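4 min read

Moving the opener: what a late start does to a small kart series

Student project report, sports event management, second year
Somtochukwu Sani and Natalina Piras

1. What we set out to do

Burkside runs a club kart series on a 700 metre track outside town. Every spring the first round gets moved, or nearly does. We wanted to know who decides, when they decide, and who ends up paying for it. Skoterthorpe is the comparison – same class of karts, similar grid, but they start in May and almost never postpone.

Method: race calendars from both clubs, Burkside's own notes on called-off meetings, interviews with two organisers, and a short survey of drivers and parents. Survey was paper, handed out in the paddock at practice. Should of done it online as well, we lost a few sheets to the rain.

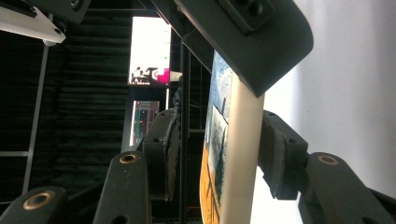
The calendars were the easy bit. Burkside lists a reserve date for round one and no other round. So if the opener goes, it slots in. If round 2 goes as well, everything shuffles and the final lands in the dark evenings, with no lights at the far hairpin.

2. Who decides

On paper, the clerk of the course. In practise it's a phone call the evening before, between the clerk, the medical cover and whoever has looked at the track. Guðlaug Briem, who organises the Burkside meetings, told us the medical cover has the real say. No ambulance crew, no racing. They need booking early and they charge if you cancel after midday.

Wind matters more than we expected. Rain is fine, everyone has wets. Cold is a nuisance – tyres don't come up to temperature, more spins on the opening laps, more yellow flags. But wind takes down the timing gantry and the awnings, and the insurance wording has a line on that.

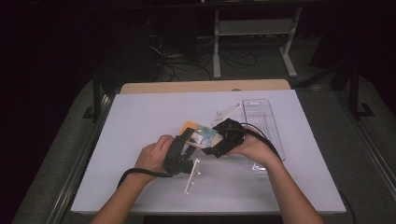 Cost next. A late call costs the club £500 in cover and hire it can't get back. Entry fees roll over to the new date so drivers don't lose those, but they do lose fuel, van hire and sometimes a night's lodging. Total across the grid for the last moved opener, added up from the survey: £1763. More than three times what the club lost. The club had never seen that number, they only count their own.

3. What drivers said

Mostly they'd rather know early and be wrong than know late and be right. Several parents wrote that they don't mind a move, they mind hearing at 9pm with the van packed. Younger drivers just wanted to race, wind or no wind. Not everyone agreed on calling it early, though.
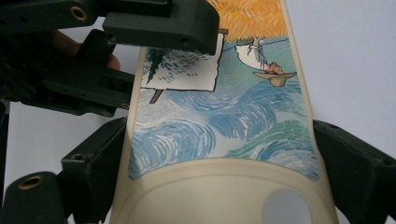 Assunta Carbone wrote on the back of her sheet that an early call is only any good if the forecast is. She has driven to Burkside in sunshine on a day the club nearly scrapped, and she'd take the late phone call every time if it saves one meeting a season.

Fair point, and the calendars half back her up. We couldn't test it properly – the notes say when a meeting was called off, not what the weather did after. Gap in the data.

Also asked about points. Iralberg Cup rules let drivers drop their worst round, and a missed rescheduled round counts as a drop. So someone who can't make the new date isn't finished, but has no spare after that. Two drivers didn't know this rule existed.

4. Skoterthorpe

Later start, shorter season, fewer rounds. Yanling Kong on the Skoterthorpe side said they gave up early spring dates after one bad year and don't miss them. Downside is they clash with the Rinaldi Trophy and lose some of the quicker seniors for that round. Grid looks thin, and the spectators notice.
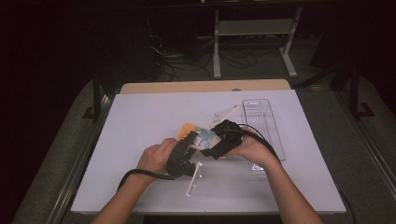 5. Recommendations

- Set a fixed decision time, noon the day before, to match the medical cover's cancellation terms.
- Text message to all entrants, not just the club page.
- Reserve date for round 2 as well as round one.
- Put the dropped-round rule on the entry form.
- Keep a note of the actual weather on any day that gets called off.

Moving the whole season to a May start would solve most of it, but the drivers we asked didn't want fewer rounds and we don't think the club would vote for it.

6. Problems with the project

Small survey, one club mostly, and we left the interviews too late. Section 2 leans heavily on one person. Travel costs are what people remembered, no receipts. Natalina did the costings, Somtochukwu the interviews, both of us the write up.

Shares 2 | Comments 0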